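Tremby library to swap in new art loans after summer break

Aug 2, 2026

The art lending shelf at the Tremby public library will reopen this month with 400 framed prints and small paintings that residents can borrow and hang at home.

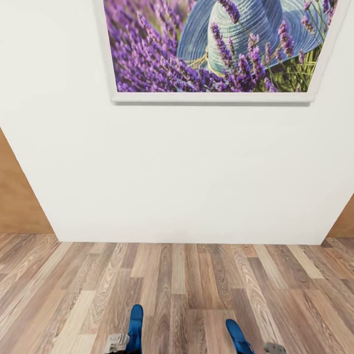 One longtime borrower said the old loan period was too short to be worth the trouble of getting out a hammer, and that she hoped the new one would stay in place past the first year. Under the new rules, a work can be kept for 9 weeks and renewed once if no one else has asked for it. The old limit was three weeks with no renewals.

The lending shelf closed in May so that staff could go through the collection, which had grown to more than 600 works through gifts and estate donations. Many had cracked glass, loose backing or hanging wire that was no longer safe. Those that could be repaired went to Kobzar, a frame shop on the north side of town, which did the work at a reduced rate. Works that were too faded or water-stained to lend were offered back to the families that gave them. The rest will be sold at the library's fall book sale.

Borrowing remains free for anyone with a Tremby library card. Residents of neighboring Zaltosov can also take part under the card-sharing agreement between the two towns, though they will be limited to one work at a time. Tremby cardholders may have two.

Each work now comes with a padded carrying bag and a card listing its size and weight. The library has also added a sheet of hanging tips, a change that several borrowers had asked for. It suggests keeping works on paper out of direct sun and away from stoves and bathrooms, and using two hooks for anything wider than a yard. Renters who can't put nails in the wall may borrow the lighter pieces, which are marked with a green dot and can be hung from removable strips. The library does not supply the strips.

Damage is handled case by case. Small scratches on a frame will not be charged. Broken glass costs the borrower the price of the replacement, and a lost work is billed at the value written on its card. The library said only a handful of works have gone missing since lending began, and most of those turned up later – one of them behind a couch that had been sold along with the house.

The new selection leans toward landscapes and city views, which have always gone out first. There are also woodcuts, botanical prints and a group of posters from the old Vomitar theater, which closed its doors years ago and left its paper archive to the town. The posters have been framed for the first time.

A catalog of the works can be searched on the library website, and holds may be placed online or at the front desk. Held works will be kept for five days. Large pieces have to be picked up at the side entrance on the parking lot, where there is a ramp and a wider door.

The library is also taking suggestions for next year's purchases. The town has set aside $1,000 for the collection, to be spent on work by artists living in the county. Forms are at the front desk.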